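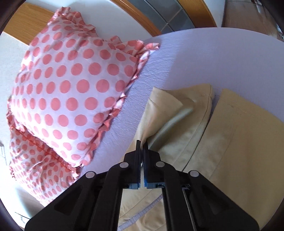
ZABALA PUBLISHES GRIPPER COMPARISON, DECLINES TO NAME A WINNER

TRAKCOMBE, Sunday, October 23, 2022 - Zabala today released the results of its August test of 2 hand-held grippers on household laundry. The test lab says buyers should read the sales claims for both with care.

Each tool, the Flostport and the Trastico, was given 500 tries at picking up the edge of a garment and folding it over. Khaki pants were the hardest item. A gripper can pinch one layer of a pant leg and turn back the corner by the hem, and that makes a nice demo. It says very little about folding the whole pair.

Both makers advertise "laundry-ready" jaws. Zabala found no agreed meaning for the term and has asked each company for its test data. Neither had sent any by press time.

Zabala also warns that a person was holding the tool in every trial. Results on a robot arm may be worse, and the lab will not guess by how much.

The full report, No. 1102, is available from Zabala for $50.

Comments (3)

foldedtwice: 50 bucks to learn there's no winner?

mill_rd: Did they try fitted sheets? Pants are easy.

gearbin: Same hem demo every year. Show me the second leg.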